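The Advance Copy

By Korkor Sowah

Mr. Theodorakopoulos came in every May to fix his obituary.

He had been doing it since before I got to the Wukport Ledger, and I inherited him along with the desk, a stapler that bit, and a drawer of soy sauce packets. Papers keep advance obituaries on file for people who matter. Mr. Theodorakopoulos had once run the ferry restaurant and for a single term had been deputy mayor, and somebody on the staff had written him up during a bad winter when it looked like he might go. He didn't go. He heard about the obituary from a waitress, came down to the office in his good coat, and asked to see it.

"It's 800 words," Marietjie Sithole told me on my first day. She was the editor, and also the sports desk. "It'll be 800 words when he leaves. That's the only rule. If he puts something in, something else comes out."

"Why do we let him?"

"Have you met him?"

I had not. I met him the next week. He sat down across from me, took out a pencil, and sharpened it into my coffee cup, which to be fair was empty and looked like trash.

"You're new," he said. "The last one was tall."

I gave him the pages. He read them slowly with his lips moving. He laughed once, at something I later found was the date of his own marriage.

"'Beloved,'" he said. "Who says beloved?"

"It's sort of standard."

"Put 'well known.'"

I put well known. He made me take out the Rotary Club, who had done something to him involving a raffle. He made me put in a dog. When I pointed out that the dog put us over, he thought for a while and gave up his second year of engineering school.

"I wasn't any good," he said. "The dog was good."

That was the first year. The second year he cut his brother to half a sentence. The third year he restored his brother, and the lamb recipe had to go, and he mourned it out loud until Kwaku Gbeho came over from ad sales to see if someone was hurt.

You get to know a man this way, though in a funny order. I knew what he wanted said about his knees before I knew if he had kids. He had one, a daughter named Eleni in some city inland, and she was in the obituary as a comma. Survived by his daughter, comma. I asked him once if he wanted to say more there.

"What does she do, you mean?"

"If you want."

"She is in software," he said, with the face of a man reporting a rash. "For Sorance. You know what Sorance is?"

I didn't.

"She has told me 4 times," he said. "Leave the comma."

My own situation at that point was not something I'd have wanted in print. I was 47 and I had come to Wukport for a man named Zeyu Fan, who repaired pianos and was honest to a degree you would call a medical condition. We had broken up over dinner, calmly, after he told me he thought I was waiting for my life to be assigned to me. I said that was a rotten thing to say over soup. He agreed that the soup was a mistake. I kept the apartment and he kept the friends, and I spent my evenings playing Plurnel on my phone, a game where you match colored jars until you feel sick.

So I'd started to look forward to May. I'm not proud of it. I bought a second coffee cup so he could sharpen into the first.

The year I'm telling about, he came in late in the month, without the coat. He had lost weight. He had brought Wanting Zhong from the pharmacy, who said she was only there to carry the bag, and then sat down and read the whole thing over his shoulder.

"You never won that race," she said.

"I came in second."

"It says won."

"The first man was disqualified in spirit."

I looked at Marietjie, who was on the phone with a softball coach and pretending not to be able to see us. I changed it to "took part in." He let me, and that worried me more than the weight.

Then he turned to the last paragraph and tapped the comma.

"This one," he said. "I want to fix this one. I want to say about Eleni."

"Sure. What do you want to say?"

He opened his mouth, and I waited with my hands on the keys. Wanting Zhong studied the soy sauce. He told me that when Eleni was seven she had run the cash register at the restaurant for a whole summer standing on a milk crate, and that she shortchanged every customer she didn't like, and that he'd found the extra money in October in a boot. He told me she used to call him on his birthday, and then one year he had let it ring, to make a point. He couldn't remember the point. He told me her phone number, from memory, and said to put that in.

"We don't print phone numbers."

"Then what good is it?"

It was a fair question, and I've thought about it since. I typed up the register and the milk crate. I put in the boot. It came out very nice, if I may say so, and it ran long by more than a hundred words.

"All right," I said. "What comes out?"

He went back to the top. He crossed out the deputy mayor. He crossed out the race, the medal from the harbor authority, and the new roof on the restaurant, which had been in every version and which he'd always spoken of as if he'd painted the ceiling of something. He paused over the dog.

"No," said Wanting Zhong.

He left the dog.

When he was done he put the pencil in his shirt pocket and sat there. Usually he shook my hand and told me I was better than the tall one. I said, because it seemed like someone should, that he could also just call her. That it would reach her sooner than this would. I said it to the keyboard.

"You have a lot of advice," he said, "for a person with two cups."

He used my desk phone. It was long distance, and Marietjie doesn't like that, but by then she had hung up on softball and was standing in the doorway with her arms crossed like a bouncer. It rang for a while. Somebody picked up. He shouted his full name, first and last, as though calling about a bill, and then he shouted that he was not dead, he was at the newspaper.

I went and stood in the hall with Kwaku, who offered me half of an egg sandwich. We could hear everything. It was mostly about her car.

He died the next March, in his sleep, on a day when we had already filled the page. Marietjie bumped a story on parking to make room. The daughter had come to see him at Christmas and again after. She called me to say that the dog had been hers, as a matter of fact, and that it bit people, and was there still time to get that in.

I said there was, if something came out. She thought about it.

"Take out 'well known,'" she said. "Everybody knows."

It ran at 800 words exactly. I still have the cup with the shavings in it. Zeyu came by in the spring for a lamp he'd left, and looked into it, and asked if I knew it was full of pencil. I told him I did. He said the lamp looked good where it was, and then he picked it up and took it home.

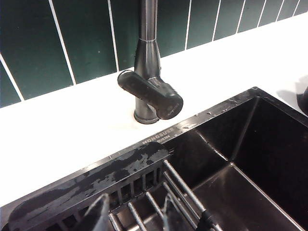
SHORT FICTION

Korkor Sowah writes stories and, when asked, other people's toasts. This one was posted July 3, 2026. Her last piece for us was about a swim coach who couldn't float.

More stories

The Man Who Returned the Casserole
Second-Best Umbrella
What We Told the Landlord
My Aunt's Year of Opera

Get a new story in your inbox every month. No spam, and you can leave whenever you like. Sign up

Contact | Submissions | © 2026 The authors. All rights reserved. | Back to top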